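Quick one before work

So I gave up coffee. Well, cut down. Was on seven cups a day by the end of July, which I only found out when I wrote it down one Friday and felt a bit sick looking at the list.

First three days, awful. Headache behind the left eye, snapped at everyone, went to bed at 8. Day four a bit better. Now on one cup, before nine, from the Semeniuk place on the corner, and then nothing but water and the mint tea from Clurnar that tastes like toothpaste but in a nice way.

Sleep is the big change. I used to lie there till 1 doing the budget in my head. Now I'm out before the podcast intro finishes. Dreams are weird though. Lots of airports.

Also the money!! Added up my card statements and I'd spent $316 in 48 days at the Vulach kiosk alone. On coffee I mostly drank half of and then left on the roof of teh car.

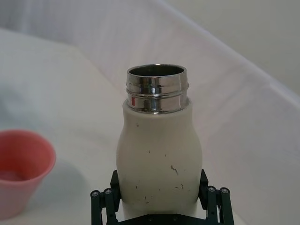
Things I miss: the walk to get it, the smell, having something to do with my hands in meetings. Don't miss the 3pm shakes. Going to try 22 days with none at all starting Monday, will report back if I dont crack. If anyone has a decaf they like, leave it in the comments. Not the Flurulitz one, tried it, tastes like a wet box.

Ok bus is here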